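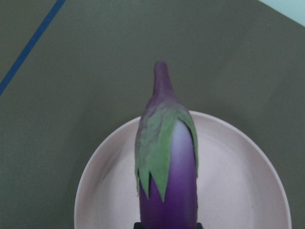 Mukasel Place and Sort Set
Item 3000 — Zukeo Practice Tableware

The Mukasel set combines imitation fruit and vegetables with two round dishes for placing and sorting exercises on a large table. It is supplied for training rooms, classrooms and test benches. The pieces are for display and handling only. Do not serve food on the dishes.

Contents
Green dish, pale mint, round
Pink dish, light tint, round, shallow
Eggplant, purple, long form with stem
Apple
Peach
Red pepper, long form

Dishes
Both dishes have a raised rim and a flat inner floor. They are sold together or separately. Replacement dishes are matched by color name only, and small differences in tint between production runs are normal. 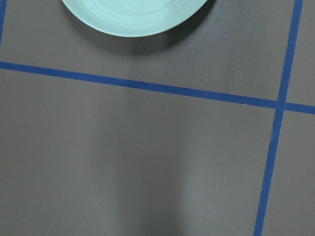
Green dish on a taped surface, rim detail.

Table layout
The set is used on a marked surface. Straight strips of tape divide the table into cells, and each dish is assigned a cell. Blue tape gives a clear line on most table coverings. Leave cells larger than the green dish so that it can be shifted without crossing a line.

Brikent covering paper is listed separately in rolls 80 cm or 100 cm wide. Pull it flat before taping. Apply the long lines first, then the cross lines. Tape is not included with the set or with the paper.

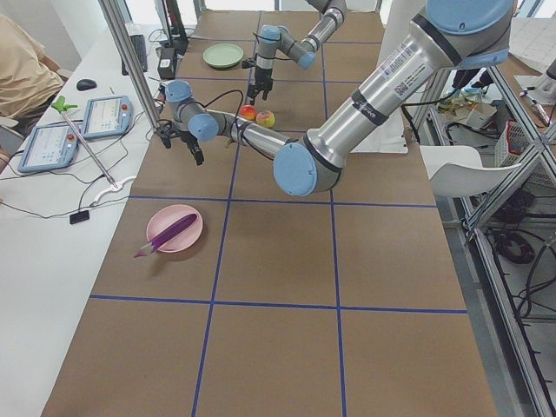 Three-column layout. Green dish in a far corner cell, apple and peach together, pink dish in the left column.

Produce pieces
Pieces can be grouped where lines cross or placed one to a cell. The eggplant is longer than the others and may extend over the rim when laid on a dish. Allow for this when setting adjacent cells. 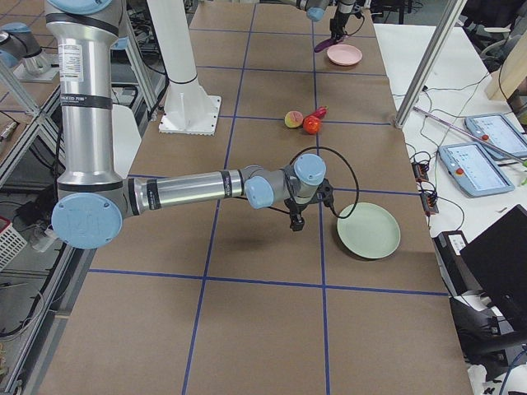
Green dish by a vertical line, with peach and red pieces grouped farther up the table.

Care
Wipe with a damp cloth. No solvents, no dishwasher. Store the eggplant and pepper flat — stems can bend under load.

Ordering
Sold by the set. Carton quantity: 62 sets. Single replacement pieces are available through Kovács; quote the item number and the piece name.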